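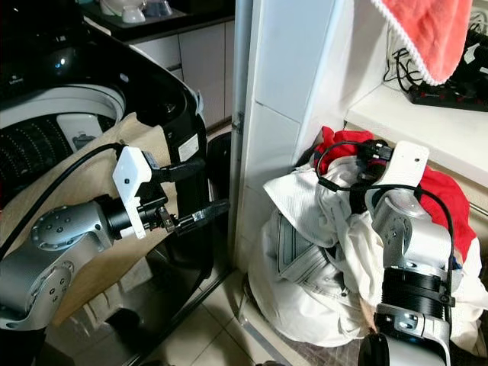

*A top-loading washing machine with its lid open.*

# Plant dyeing for beginners: notes to the second session

**Skurkeo workshop, August course. Tutor: Joonas Nieminen**

In the first session we looked at plants and filled our notebooks with names. In this session we prepare the cloth. Many beginners want to go directly to the dye pot, and I understand this very well, but most of the uneven colours that people show me come from the preparation. Please read these notes before you come, and bring them with you, as we will write the weights directly on them.

## 1. Which fibre do you have?

There are two large families, and they need different treatment.

- **Protein fibres** come from animals: wool, alpaca, mohair, silk. They take up colour easily. Wool must be warmed and cooled slowly and must not be rubbed, otherwise it felts.
- **Cellulose fibres** come from plants: cotton, linen, hemp. They accept strong washing and high heat, but they hold the colour less willingly and want more preparation.

Viscose is made from wood and behaves as a cellulose fibre. Polyester and acrylic do not belong to either family, and with our plants they will give you only a weak stain. If a garment is sewn with polyester thread, the stitches will stay pale. Some people like this effect.

If you don't know what your cloth is, pull out a few threads and bring them in an envelope. We will do the burning test together, outside, over the metal tray. Please do not do it at home in the kitchen.

## 2. Weight of fibre

All our recipes are calculated from the weight of the **dry** fibre, before any washing. In books you will find it as WOF. Weigh the cloth, write down the number, and keep the number with the cloth during the whole process. A small piece of cotton tape with pencil writing, pinned at the corner, will survive the pot.

The calculation is always the same:

> weight of fibre × per cent ÷ 100 = weight of the substance

Example: your cloth weighs 300 g and the recipe asks for 2 per cent soda ash. Then 300 × 2 ÷ 100 = 6 g of soda ash.

Now calculate for your own cloth:

Weight of my dry cloth: ______ g

Soda ash at 2 per cent: ______ g

Alum at 15 per cent: ______ g

The small scales in the Oka room show tenths of a gram. The large kitchen scale is for cloth only, so please don't put powders on it.

## 3. Scouring

Scouring is a deep washing. It takes away oil, wax and the dressing which the factory puts on new cloth. Also cloth that looks very white and clean can be full of dressing. If a drop of water stays on the surface as a small ball, the cloth is not ready.

### Cotton and linen

1. Wet the cloth in plain warm water.
2. Fill the pot so that the cloth can move freely. The large pots have a mark inside.
3. Dissolve the soda ash in a jar of hot water and add it to the pot with a little neutral soap.
4. Put in the cloth, bring to a gentle simmer and keep it there for one hour. Turn the cloth over from time to time.
5. Let it cool, pour the water away and rinse until the rinsing water is clear.

The water can become yellow or even brown. If it is very dark, scour a second time with fresh water and fresh soda ash.

### Wool and silk

No soda ash here! Use neutral soap only. Put the wool in lukewarm water, warm it slowly until it is hot to the hand, and stop well before boiling. Keep this temperature for half an hour, then leave the wool in the pot until everything is cool. Silk is treated in the same way, but with a lower temperature if you want to keep the shine.

Do not lift warm wool out and put it under the cold tap. One participant from an earlier group made a very nice child-size jumper by this method.

## 4. Mordanting with alum

A mordant is a mineral salt that helps the dye to bind with the fibre. On this course we use only potassium alum. Copper and chrome are described in the older books, and we do not use them.

For wool and silk:

1. Weigh the alum and dissolve it completely in hot water.
2. Add it to a pot of lukewarm water and stir.
3. Put in the wetted fibre, warm slowly to just under simmering and keep for one hour.
4. Leave it to cool in the pot, overnight if possible.
5. Rinse once, lightly.

For cotton and linen we first give a bath of tannin, and then the alum. The tannin bath is prepared by me before the session, as it needs a long time. Oak gall gives the clearest result. Pomegranate skin gives a yellow ground, and you must take this into account when you plan your colour.

A mordanted cloth can be dyed immediately while still damp, or dried and kept for later. Write on the tape "alum" and the per cent. After some weeks in the cupboard all white cloths are the same.

## 5. Safety in the workshop

- Gloves for all powders and all hot baths.
- Mask on when you weigh soda ash or alum. Take it off only when the jar is closed again.
- Pots and spoons from the workshop never go back to cooking. This is valid for your home too.
- No food or drinks at the dye tables. The coffee stands in the Mansour room, and the break is long enough.

## 6. What to bring

- Your cloth or yarn, dry and unwashed. Please not more than 1,000 g per person, or the pots will be too full.
- An apron and closed shoes
- Rubber gloves in your size
- A pencil (pen runs in the water)
- A plastic bag or a bucket with a lid to carry wet things home

Soda ash, alum, soap and tannin are included in the course fee. If you want to continue at home, the starter box from Boller is enough for a long time. Ask for order number 777, which is the box without the metal spoons.

## 7. Homework for the third session

Cut five small strips from the same cloth. Leave one without any treatment, scour two of them, and scour and mordant the last two. Mark them all. We will put the strips together in one madder bath, and afterwards you sew them into your notebook beside today's weights.

Please also read again the page about madder from the first session, especially the part on hard water. If you can, bring a small bottle of tap water from your home.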